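Keeping medicines and medical papers in order at home

Most problems with home medicine storage come down to three conditions: heat, damp and missing labels. The points below apply to an ordinary household with a few regular prescriptions and the usual over-the-counter stock.

Where to keep it

The bathroom cabinet is a poor choice. Humidity rises with every shower and tablets in part-used bottles take it up. A bedroom shelf or a high hall cupboard is better, out of reach of children and away from radiators. Check the leaflet for the upper storage limit and note it on a card inside the door.

Sorting

Keep tablets in the pack they were dispensed in. The label carries the name, dose and batch number, and a pharmacist will ask for all of them if there is a query. Compartment boxes are suitable for dressings, tape, finger cots and thermometer covers. 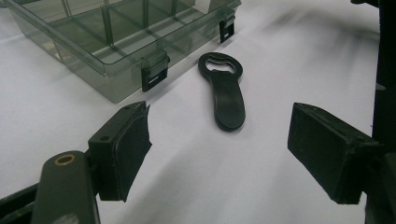 Allocate one compartment per item and leave at least one spare. Melahat Erdem, who wrote in from Standlow, puts the expiry date on a slip of paper under each item - it can be read from below if the box is clear.

Checking dates

Go through everything in November, before the winter colds start. Eye drops need a second date, the day of opening, written on the bottle in permanent pen. Take expired stock back to the pharmacy. Do not flush it or put it in the bin.

Liquids

Wipe the neck of the bottle after each use, or the cap will stick. Measure with the syringe or spoon supplied. Kitchen teaspoons vary too much in volume.

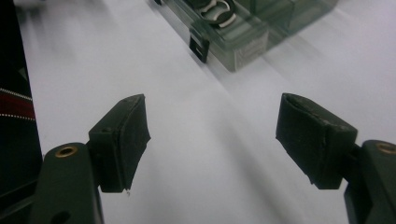 Papers

File repeat slips, clinic letters and consent forms by date, newest at the front. A folder with 50 pockets is ample for two adults. Keep a single sheet at the front with current medicines, allergies and the surgery's telephone number, and replace it whenever a dose changes - cross out nothing, write it again.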